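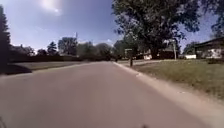 图/Hjaltadóttir 道路组,摄于 Zilladdale 居住区试验路段

无标线居住区道路低速自主行驶:我们组内现行的几条规定

打印本页 | 发送邮件给朋友

七月把道路组的操作规定重新整理了一遍,从原来散在各处的备忘合成一份,内部编号 521。下面摘出与居住区道路有关的部分,附上一些当时讨论的理由。适用对象是我们在 Stultow 平台上改的低速地面机器人,其他底盘可以参考,参数不要照抄。

一、路段准入

Zilladdale 的这类街道路面宽,沥青颜色发灰发浅,没有车道标线,也没有箭头和文字。按标线做横向定位的模块在这里没有输入,所以准入表的第一栏就是“横向基准来源”,必须填写,填“标线”的一律退回。可接受的填法目前只有两种:路缘加水沟带,或者预先采集的局部地图。两者同时具备时以地图为主、路缘作校验。

路缘作基准有前提。浅色混凝土水沟带与浅色沥青之间的对比度有限,水沟带上有沙尘和碎屑时,边界会更软。规定要求在准入踏勘时沿右侧完整走一遍,记录以下几类位置:路缘进入树荫的起止点,车道口处路缘降低或中断的起止点,水沟带积沙明显的区段。踏勘记录有效期为一个月,过期重走。

二、横向位置

默认靠右行驶,车体外缘与路缘保持固定间距,具体数值写在各平台的参数表里。不允许为了获得更清晰的路缘图像而临时缩小间距。曾有人提出在树荫段向路中偏移,以减少阴影边界对分割结果的影响,讨论后没有采纳。偏移之后,对后方来车而言车辆意图不清楚,风险转移到了别人身上。树荫段的处理办法是降速,横向位置不变。

三、路侧固定物

信箱、电杆、树干统一归入“路侧固定物”,但信箱单列一个子类。原因在于它的几何形状:细杆加一个小箱体,杆立在草地边缘,箱体的位置通常又贴近路缘上方。低分辨率点云里,细杆经常只有几个点,箱体看起来像悬空的小块,聚类时容易被高度滤波器删掉。规定写明:高度滤波不得作用于路缘外侧的信箱带;箱体朝路面一侧的外沿计入可通行边界,不能只按杆的中心计算。

信箱的短影子不计入障碍。这一条看起来多余,写进去是因为旧版分割模型在 Drirnwood 的回放数据里把影子标成过坑洼,车辆因此急停。现在的要求是,凡仅由图像得出、没有深度支持的路面暗斑,只触发降速,不触发急停。反过来,有深度支持而图像不支持的,照常急停。

四、车道口

住宅车道口按冲突点处理,无论有没有看到车辆。进入车道口影响范围之前完成减速,减速过程不得与转向同时进行。车道口与路缘的交接在远处往往只是一条很淡的浅色边,感知模块给出的位置在接近过程中会跳动。规定取历次估计中距离车辆最近的一个作为减速起点,后续估计变远也不恢复速度,直到通过为止。

遇到信箱紧邻车道口的情况,两条规定叠加,取较低的速度上限。操作员不得在这一段手动提速。

五、逆光与大树冠

太阳在画面内时,眩光区周围的像素不参与远距目标的确认。我们的做法是生成一张掩膜,掩膜内的“无目标”结论视为“未知”,两者在日志里必须用不同的代码。以前混用过,复盘时无法判断当时是看清了没有东西,还是根本没看清。

曝光策略同样有要求。天空亮、树冠下暗的路段,自动曝光的测光区域应当限制在地平线以下,并以路面为主。大树冠下方的房屋和草坪处在深色阴影里,细节丢失可以接受;路缘线进入阴影后丢失不可以接受。连续 7 帧得不到可靠路缘,切换到地图定位;没有地图的路段,直接停车。停车位置不要求靠边,先停稳再说。

六、运动模糊

行驶中近处路面有轻微模糊属于正常现象,但须区分来源。速度造成的模糊集中在近处路面,失焦造成的模糊分布比较均匀,支架松动则会表现为整幅图像周期性抖动。出车前做一次静止拍摄,与标定时的参考图比对。远处树冠边缘发软,不能单独作为镜头失焦的判据,叶片本身的轮廓就碎,请用屋檐或电杆这样的直边检查。

七、自身遮挡

前视相机允许拍到少量车体,位置必须固定,并写入自遮挡掩膜。每次拆装前部外壳之后重新生成掩膜,不得沿用旧文件。掩膜面积如有变化,须由 2 人签字确认,其中一人不参与当次拆装。自遮挡区域同样按“未知”处理,不能当作空路面送进规划器。底边一小块黑色突起,漏掉以后会被当成贴身障碍,车辆起步就停;掩膜画得过大,又会盖住真实的近处路面。两种错误都出过。

八、速度与监护

居住区路段全程有人随行,随行人员持无线急停,站位在车辆后侧方,以能同时看到车头和右侧车道口为准。急停按下后由随行人员现场解除,远程端没有解除权限。远程操作员的画面延迟超过参数表上限时,车辆自行停车,不等待操作员判断。

随行人员不负责采集以外的记录工作。手里拿着平板填表,再去按急停,反应时间没有保证,所以表格统一在停车之后填写。

九、数据保存

在居住区采集的图像会包含住宅正面、庭院和停放的车辆。原始图像只留在车载盘和组内服务器,外发之前对门牌、车牌和人脸做遮盖,并人工抽查。单次任务外发的图像上限定为最多 2297 张,超出部分拆成另一次任务重新审批。这个数字来自一次人工抽查能够承受的工作量,没有别的含义。

遮盖后的图像不得再用于评估小目标检测。遮盖块本身会改变边缘统计,评估结果偏乐观,这个问题在 Drirnwood 的那批数据上已经出现过一次。

十、尚未定稿的部分

路缘在树荫内的置信度阈值还没有统一,目前各平台自行设置,变更时在日志开头写明。常绿树投在左侧草坪和路面边缘的大块阴影,是否要求对向来车检测单独提高灵敏度,也没有结论。现阶段按保守处理,阴影覆盖到路面时执行树荫段速度。

下一版会把车道口减速起点的计算公式放进附录。参数表与正文分开维护,引用时请同时写明两者的版本。

打印本页 | 发送邮件给朋友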